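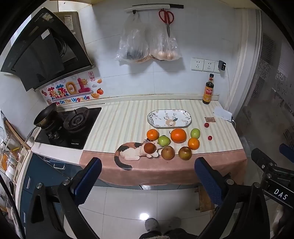 4.2 Where fruit is kept before it is served

Figure 3. Fruit set out on a kitchen counter in one of the Arkside flats, with an empty oval plate behind it and the stove to the left.

The second question we put to households was where fruit spends its time between the shop and the mouth. Earlier work on domestic food storage has mostly looked at the fridge, and fruit has tended to be counted as something that is either in it or out of it. Our visits suggested that this division is too simple. Of the 79 households that completed the storage diary, only 16 kept all their fruit in the fridge. The rest used the counter, a table, a window sill or a mixture of these, and often moved the same fruit from one to another over several days.

We use the term "resting surface" for any flat place where fruit is put down outside a bowl, bag or drawer. Resting surfaces were not always planned. Some were simply the nearest clear area to the door. Others had been made ready for food in some way, most often with a cloth. The counter in Figure 3 has a striped tablecloth over it, in cream and pale green, with a calico cat printed on the pink band at the front. Cloths of this kind came up several times in the interviews. People told us that a covered counter felt like part of the table, and that they were happier to leave food lying on it than on a bare worktop.

Mixed groups were more common than single kinds. In Figure 3 there are tangerines, green apples, brown pears and one large orange, placed close together, with two cherry tomatoes to the right of them. We coded tomatoes as fruit only when they were kept with other fruit. When they were kept with onions, peppers or salad leaves they were coded as vegetables. This rule was agreed in May, after the pilot visits at Furnival, where the two coders had treated them differently.

The diary entries show that mixed groups were eaten unevenly. Small fruit that can be peeled by hand went first in most homes. Pears were the most likely to be left, and the reason given was nearly always that they had been hard on one day and too soft on the next. Several households said they checked pears by pressing them near the stalk, but few did so every day. Large oranges were also slow to go. They were described as needing a knife, a plate and some time, and were kept for the weekend or shared out after a meal.

Plates deserve a separate note. We had expected bowls to be the usual container for fruit on the counter, and in the Darkel homes they were. In the Arkside homes an oval or round plate was used as often. An oval white plate with a blue rim, decorated with a deer and leafy branches, lies behind the fruit in Figure 3. Decorated plates were spoken of with some care during the interviews. They were brought out for cut fruit or for visitors, while plain ones were used for anything that might stain or chip.

The distance between fruit and stove was noted at every visit. In small kitchens the two often share one run of counter, as they do in Figure 3, where a wok rests on the left burner of a black gas stove. Ten of the households with this layout said that they moved fruit before cooking – usually to avoid splashes of oil, and less often to keep it away from the heat. The others left it where it was. Bottles and sauces were treated in the opposite way and kept within reach of the stove or against the wall behind the counter, like the soy sauce bottle with the red cap in the same kitchen.

Small items that are not food also gather on resting surfaces. Cards, receipts, keys and used napkins were recorded in the diaries, and Figure 3 includes a small brown card and a crumpled napkin. We did not ask households to clear these away, and they were left out of the coding.

In total the diaries gave 537 entries in which fruit was moved from one place to another. Most of these moves were short, from counter to table or from counter to sink and back again. Moves into the fridge made up the smallest group and were concentrated in the warmer weeks of the study. The Bikuvance coding sheet allows one reason per move, so entries giving two reasons were coded by the first one written down. Section 4.3 looks at the moves that ended with fruit being thrown away.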